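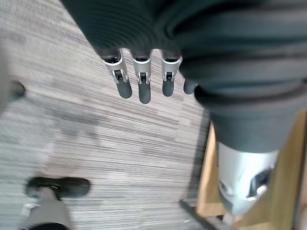
2 min read

Indoor shoes, again. We asked for ideas in May and got more mail on this than on the parking, so it gets its own item this time.

First thing – the entry rack is for slippers. House slippers, guest slippers, the slides you wear to the laundry room. Street shoes go on the rubber tray by the door at Ostitmont, same as before. Boots too. If the tray is full stack them heel to toe and it fits more than you think.

The carpet tiles in the hall are the reason this keeps coming up. Gray stripe hides a lot, which is nice until you kneel on it. Grit works its way into the seams and then the edges lift. We had the whole floor cleaned by Dafis over the summer and the quote for doing it again is $50 more than last time, so no, we are not doing it again before spring. Shoes off please.

Now the rack. Several of you wanted the closed cabinet from the Zemov catalog. We looked. It's deeper than the wall allows and the doors would hit the coat hooks. Open shelves it is – black metal sides, two light wood shelves, 30 minutes to put together if you read the sheet first (we did not). Pairs go side by side, toes to the front. Leave the left end of the top shelf clear when you can, visitors need somewhere to put a pair down.

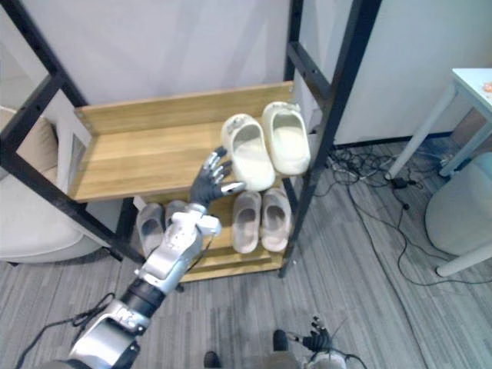
and please don't push the bottom shelf pairs all the way back, they end up against the wall and somebody has to get down on the floor for them. Light colored ones go on top if there's a choice, they show every scuff.

Guest slippers. We've ordered more from Harkex, mostly mediums with a few large. Soft soles only. The hard plastic kind are loud on the stairs and we did hear about it. If you have an old pair in decent shape we'll take them, just run them thru the wash first and tie them together. Not the felted ones, they shrink.

Sweaters and scarfs do not go on the rack or the floor next to it. Knits pick up everything off that carpet and then it travels upstairs. Hooks are on the other wall. There's a bag under the bench for odd socks and single gloves, emptied at the end of the month, whatever is left goes to the donation bin.
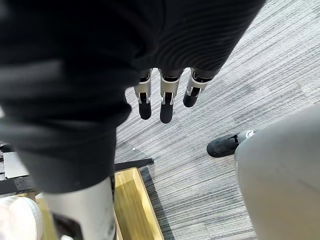 Posted 11 Oct 2021 by the House Newsletter desk

Couple more things and then done. Lint roller is back in the drawer, use it, put it back. The hand vac is charged on the shelf over the bench – it's for crumbs and sand, not for the whole hall. Takes 32 minutes to charge from flat so please dont leave it lying around dead.

Kids' slippers can share a spot, two small pairs fit where one adult pair goes. Write initials inside the heel, not on the sole, it rubs off in a week.

Labels for the shelves are coming when the printer has ink. Until then use your judgement. Next item will be the bike room.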